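Lelleo Table Clearing Project
Progress report to Gomodum, period ending 11th January
Prepared by Nuria Robles

Work in this period covered the layout of the clearing station and the order in which used tableware and food waste are sorted. The supply budget for the period was 3,114, of which 70 remains unspent and carries over.

Layout. The station is now set up in a single row: waste container, tray for spilled food, serving tray, dish rack. The earlier layout, used through December, had the rack behind the serving tray, and cups had to be lifted over other items. Canan Kılıçarslan revised the floor plan and the written procedure to match.

Sorting order. Napkins and wrappers go first, then loose food, then tableware. Cups are taken off their saucers before the saucers are moved. Chopsticks are still the slowest items – they roll, and they lie at different angles on the tray.

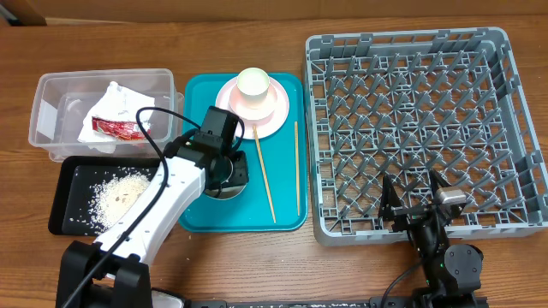 Figure 1. Clearing station, current layout, with rice on the black tray and a cup, saucer and chopsticks on the teal tray.

Open items. Rice on the flat tray spreads toward the edges, and a deeper tray has been requested from Aydoğan. Delivery is expected in 3 weeks. A cutlery insert for the rack is on hold until the tray size is settled.

Next period: 2 trial runs with the deeper tray, and a revised procedure sent to Gomodum for comment.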